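Workshop tips from the robotics club — the slipper task edition

Quick one this month as we're flat out before the July meet. These are things we keep telling new members over and over so now they're written down. Print it, stick it on the cupboard. If you've got a better way of doing any of it, tell Amanuel or scribble on the sheet.

Setting up the floor

Vacuum first. Every session. Low-pile carpet holds grit and bits of cable tie, and the feet pick it up, then you're chasing a wobble that's only a zip tie end.

Mark the start spot with painter's tape, not the grey gaffer. Gaffer leaves gunk and the school will bill us again. Two strips in an L, heel in the corner of the L. Done.

Don't put the rack on a join in the carpet. It rocks.

Same lights on every time. Blinds down after 3, the sun comes in low on the car park side and puts big shadows right across the working area and the vision people get cranky.

The rack

Ours is a flat-pack, wood shelves on a metal frame. Tighten the bolts at the start of every session, they back out with all the bumping. Allen key lives on a string on the Stimo toolbox. It lives there. Put it back.

If you're practising at home with a cheap rack, put a dab of clear nail polish on the threads once it's square. Holds well enough and still comes undone when you want it to.

Sand the front edges of the shelves. Fine paper, ten seconds each. Splinters catch the lining of slippers and you get a pull that looks like a good grip on the force numbers and it isnt.

Felt pads under the legs are nice on hard floor. Skip them on carpet.

Slippers

Žofie Ďurica ran the slipper testing last term so most of this is hers.

— Buy all the same slipper. Same size too. Mixing is for later, once the basic pick works.
— White is good for the room and bad for the person who washes them.
— Cold wash in a pillowcase, knotted. Air dry with a rolled tea towel up the toe so it keeps its shape. Never the dryer, soles curl and a curled sole won't sit flat on a shelf.
— Grey marks on the soles: bicarb and an old toothbrush, bit of dish soap. Rinse it properly or it goes slippery.
— Retire them when the toe goes floppy. Floppy slippers are great for car trips and hopeless for grasp practice.

Label the inside of the heel with a laundry pen so the log sheet means something. Not on the sole, it wears off in a week.

Gripping by the open toe end is what we've been working on. New members always want to go for the heel, looks easier. It folds. Start with the toe, get it repeatable, then try the heel if you've got time before the comp (you won't).
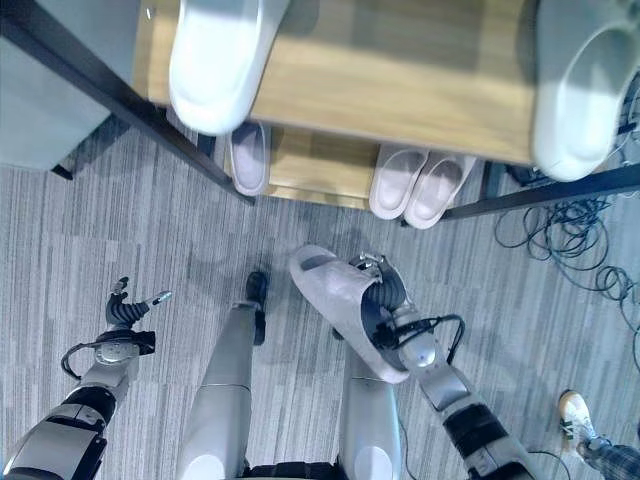 Right hand on a slipper, left hand free, rest of them still on the rack.

Angle matters more than squeeze. If the slipper swings when you lift, drop your grip a bit closer to the middle before you touch the force setting. Amanuel Wako had a whole afternoon of turning the force up and all he got was dented slippers. Then he moved the thumb a smidge and it held.

Let the hand that isn't working stay open and out of the road. Park it somewhere boring. Write the park position down in the shared notes, everyone uses the same one.

Looking down with the head: check your own feet are in view before you start a run. If you can see feet and shelf together you're about the right distance. Shelf only, you're too close. We lost a good chunk of a session to that.

Near shelf goes blurry in the head camera when you're hard up against it. Don't refocus, just step back.

Cables

Ugh. Cables.

Coil them over-under, not round your elbow. Elbow coils put a twist in and the twist comes back at you the minute someone moves the rack. Fifteen minutes on YouTube will teach you, or ask Žofie, she did stage crew.

Hook and loop ties, the reusable ones. We got a big roll from Plirkon and cut it down. No zip ties on anything that gets moved, see above re grit.

Keep coils off the walking side. Under the rack is tempting and it's fine for a short test but for a proper run everything goes to the wall, under a mat if it has to cross.

The thin cables at the wrist need slack, a loop that can open and close as the hand turns. Too tight and it tugs at full rotation. Too loose and it hooks the shelf. Turn the wrist slowly by hand through its whole range with the power off, watch the loop all the way. Then do it again with a slipper in the hand.

Check connectors for fluff. Slipper fluff gets everywhere. Soft paintbrush, dry. No blowing on them please, spit.

People on the floor

Closed shoes. Sneakers are fine, thongs are not, socks definately not. Pyjama pants are fine on the long practice day, nobody minds what you wear as long as its not trailing.

One spotter on each run, with the stop button in their hand. Not on the table next to them. In hand. Stand to the side, where you can see both hands and the shelf.

Hair up, lanyards off.

Say "moving" before you hit go. Loudly. Feels silly for a week and then you do it in the kitchen at home.

Cleaning the hands

Microfibre cloth, barely damp, on the metal. Dry cloth on the black joints. Don't use eucalyptus oil on anything rubbery, it gets tape gunk off the floor a treat but it eats fingertip pads.

Look at the fingertips after each session. Anything sticking out further than last time, photo it and put it in the log, then tell one of us. Don't bend it back yourself.

Spares are in the Gerkden tin, 2 sets left, so go easy.

Packing up

Slippers back on the rack, toes out, pairs together. Next lot start from the same layout and can see straight away if one's missing.

Room 208 has to be locked by whoever's last. Key goes in the Fuentealba box by the office, not home in your pocket, you know who you are.

Batteries on charge only if somebody's staying. Otherwise they go in the metal cupboard.

Log sheet: date, who, which slipper, what grip, did it hold. Five words is plenty. "Bad" is not a log entry.

Bring for next time: old toothbrushes, one pillowcase that zips, any spare painters tape. And could whoever borrowed the good scissors

— found them. Never mind.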